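Section 5. Recovering from a Grip Fault

5.1 Purpose

This section explains how to return a Ridine two-arm unit to service after a grip fault (code 221). A grip fault is reported when the left or right gripper does not reach its commanded position, or when the measured finger force stays above the set limit for 2 seconds. The unit stops both arms and holds them in place.

CAUTION: The arms remain powered during a hold. Do not reach between the fingers or under a raised arm until step 3 is complete.

5.2 Procedure

1. Press the stop button on the operator station. Confirm that the status line reads HELD.

2. Write down the fault code, the arm named in the message, and the task step in progress. Support staff will ask for all three.

3. Set the arm power switch to OFF and wait 30 seconds. The arms may sink slightly as the brakes engage -- keep hands clear during this time.

4. Check the fingers of the named gripper for trapped material, and remove it by hand. Do not pry the fingers apart with a tool.

5. Restore arm power and select Open Both from the Recovery menu.

NOTE: If the fault returns at step 5, do not repeat the procedure. Lock out the unit and contact the Siriwan service desk.

5.3 Replaying the Fault in Simulation

Before the task is run again, the operator must replay it in the Skokier simulator. Load the saved log, select the room model that matches the site, and stop the replay at the fault time. Compare the position of each gripper with the nearest work surface.

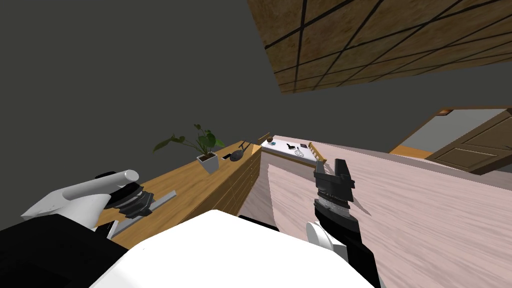 If the replay shows contact with a counter edge or a fixed object, raise the approach height and save the task under a new name. The original file must be kept. If no contact is found, send the log to Sơn Ninh at the Onodholm office with the notes made in step 2.

CAUTION: A clean replay does not clear the fault. The first live run must be made at reduced speed, with an operator at the stop button.

Section 5 revised 6/27/18.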